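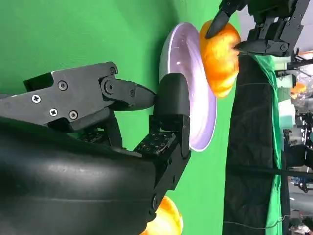
Page 186

The Pale Plate

My aunt left me the plate and my cousin Tõnu Krūmiņa the pumpkins, and I've never been able to decide which of us she was cross with.

They'd always lived together, you see. Plate in the middle of the green table, pumpkins beside it, all year round, never mind the season. She bought the lot one January in Minami, the little gift shop by the harbour in Vorkidel, when everything left over from autumn had gone in the bargain basket and the man wanted it out of his sight. She carried them home on the bus in her hat. As a child I was allowed to touch the pumpkins if my hands were clean, but the plate I could only look at. It was nearly white, and then you'd move your head and it was lilac, and I used to stand there bobbing up and down like a pigeon until somebody told me to stop.

So when the solicitor read it all out (in a dreadful flat voice, as if he were doing the football results) I thought, well, that's wrong. You can't split them up! And I could see Tõnu thinking exactly the same thing, only he was thinking I should be the one to give in.

We didn't speak for most of a year. I put the plate on top of my wardrobe and it looked like something waiting to go back to a restaurant. I tried it with lemons. I tried it with my keys and a packet of Todix, which is what I take for my chest, and that was worse.
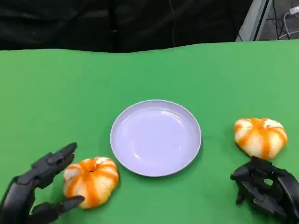 Then a letter came, a proper one with a stamp. "I have had an offer," Tõnu wrote. "300 for the pumpkins, 517 if the plate goes with them. Come on Thursday's boat or don't come." Only he'd crossed out Thursday's and put "the early", because he never could remember which boats ran in winter.

I went. Of course I went. I wrapped the plate in two jumpers and held it on my knees the whole way over, and a woman opposite asked if it was a cat.

He'd kept the table. I hadn't expected that. The same green, so bright it made your teeth ache, and he'd hung black cloth up behind it the way our aunt used to for Christmas, when she did her shows for the neighbours' children with the pumpkins as the king and his brother. I'd forgotten the shows. The king was terribly vain and the brother was always off to sea, and the plate was whatever she needed it to be - a pond, the moon, an island with a wicked tax on it.

"Put it down, then," said Tõnu.

I put it down. He looked at it and moved it a bit, and I moved it back.

"Who's the buyer?" I said.

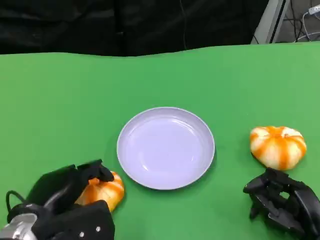
"Fellow from Hidex. Does up hotels." He was fiddling with one of the pumpkins, turning it so the stripes faced front. "He wants them for a lobby."

"A lobby," I said.

"With a fountain."

We both thought about the fountain for a while. The kettle went and neither of us got up. Then Tõnu cleared his throat, and out of this big grey man with a bad hip came the king's voice, high and fussy and absolutely perfect, demanding to know who had left a pond in the middle of his country.

I hadn't done the brother in forty years. I'm not sure I'd ever done him, she always kept him for herself. But I knew how he went, gruff and a bit seasick, and I said it wasn't a pond, your majesty, it was the moon, and it had come down for its dinner.
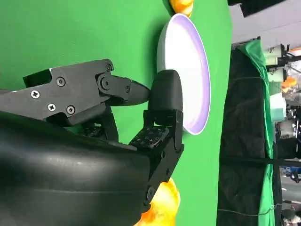 Well, that was the afternoon gone. The moon ate the harbour and had to be talked round. The king lost his crown to a herring. Tõnu laughed so much he had to hold on to the back of a chair, and I missed the boat, and then I missed the next one, and we had sardines on toast standing up because we didn't want to clear the table.

He rang the Hidex man in the morning. I heard him through the wall, being polite, and then less polite.

I came home with the jumpers and no plate. My wardrobe looks much better for it. I go over every second month now, weather permitting, and Tõnu says the brother is due back from sea any day and I'd better have thought of what he's bringing.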